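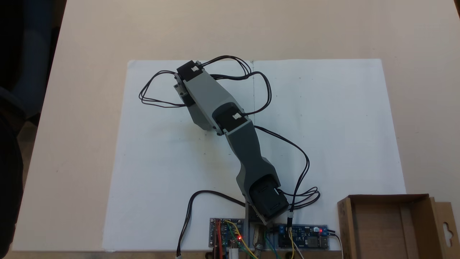
White paper, black cable: a tabletop in full working order.

There are two kinds of household. In one, the cables live in a drawer, coiled and labelled. In the other, which is mine, they live on the table, and we eat with our plates on our knees.

I went to see Zhuoran Qian because she has spent years persuading people that a work table deserves as much thought as a kitchen. She runs a small furniture workshop called Girnanen, and her first piece of advice is to buy a roll of paper. Lay a big white sheet over the tabletop, she says, and do everything on that. Dropped screws show up. So do crumbs, which in my case was the more upsetting discovery.

Her own preference is for pale wood underneath and nothing fancy on it. The Konside, her best-known table, costs £549 and has a trough at the back for plugs. I asked whether customers use the trough. "They keep biscuits in it," she said.

On cables themselves she is gloomy. A black lead on white paper will always wander off in a great loop and come back by way of something you were about to pick up. Jumper wires are worse, though at least they come in red, yellow and green, so you can swear at them individually. She allows two ties per table and regards anyone who owns a box of 700 as beyond help. I own a box of 700.

I tried the paper at home for a week. By Tuesday it had a shopping list on it, a ring from a mug and the start of an argument about whose turn it was to move the soldering iron. The table beneath has never looked better. We are still eating off our knees.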